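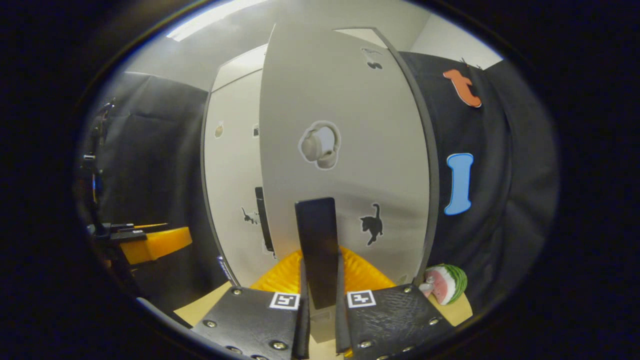

VILWOOD, 13 December 2019

Chapter 9
Setting Up a Small Shop: Stock, Shelf Space, and Price

Treasa Keane opened her toy and gift store on the main street of Vilwood with a short lease, a used cash register, and more stock than she could display. Within a month she had learned that most of her daily decisions came down to one question: what should go on the shelf, and what should come off it?

This chapter is about that question. Earlier chapters dealt with finding a location, writing a business plan, and borrowing money. Those are decisions an owner makes a few times. Decisions about stock are made every day, often in a few minutes and with incomplete information. A shop that makes them poorly can run out of cash even when its sales look healthy.

Key terms in this chapter: inventory, turnover, markup, margin, reorder point, lead time, carrying cost, markdown.

9.1 What Inventory Is

Inventory is everything a business holds for sale. In a toy store it includes the goods on display, the goods in the back room, and the goods that have been paid for but have not yet arrived. A plush slice of watermelon with a green striped rind is inventory until a customer buys it. The table it sits on is not. Shelves, counters, and registers are fixtures, and they are recorded separately in the accounts (see Chapter 6).

New owners often think of inventory as something they have. It is more useful to think of it as money in another form. When Keane bought her opening stock from Prindard, a regional wholesaler, she turned cash into boxes. She could not pay the rent with boxes. She had to turn them back into cash first, and the time this took mattered as much as the profit on each item.

9.2 Markup and Margin

These two words are often confused, and the confusion can be expensive.

Markup is the difference between cost and selling price, expressed as a percentage of cost. Margin is the same difference expressed as a percentage of selling price. Suppose a soft toy costs the store $9 and sells for $17. The difference is $8. The markup is 8 divided by 9, or 89 percent. The margin is 8 divided by 17, or 47 percent. Both figures describe the same sale.

Suppliers tend to quote markup. Banks and accountants tend to ask for margin. An owner who reads a markup of 89 percent as a margin will expect far more money to be left over than there will be. In this book we use margin unless we say otherwise.

Margin does not equal profit. Out of the $8 the store must pay rent, wages, insurance, card fees, and the cost of any goods that are damaged or stolen. What remains after these is the net profit, and in small retail it is usually a thin slice of the selling price.

9.3 Turnover

Turnover measures how many times a store sells and replaces its stock in a given period. To find it, divide the cost of goods sold by the average cost of inventory held.

Consider two products in Keane's store. The first is a wooden puzzle with a high margin that sells now and then. The second is a small plush toy with a lower margin that sells steadily. At first she gave the puzzle the best position, at eye level near the door, because it earned more on each sale. When Florence Carrier, her bookkeeper, worked out what each shelf had earned over the season, the plush shelf was well ahead. It had sold through several times while the puzzles waited.

Turnover varies a great deal by type of business. A grocery store has to replace its produce within days. A furniture store may hold a sofa for months. Comparing the two tells an owner very little. A toy store should be compared with other toy stores of similar size and with its own record in earlier years.

9.4 Carrying Cost

Unsold stock costs money each day it is held. It takes up space that is being rented. It has to be insured. It can fade, get dusty, or go out of fashion. If it was bought with a loan, interest is building up. Together these are called the carrying cost.

In October Keane found an unopened carton of beach toys at the back of the storeroom. She had paid $220 for it in the spring. She could store it until the next summer, return it for partial credit, or mark it down and sell it at once. We will come back to her decision in Section 9.7, after the tools needed to compare the three choices have been introduced.

Before You Read On

Think of a small store you know well. Which products are placed where customers see them first? Do you think they were chosen for margin, for turnover, or for some other reason? Write down your answer and keep it. You will use it in the exercise at the end of Section 9.5, where we look at reorder points and lead time.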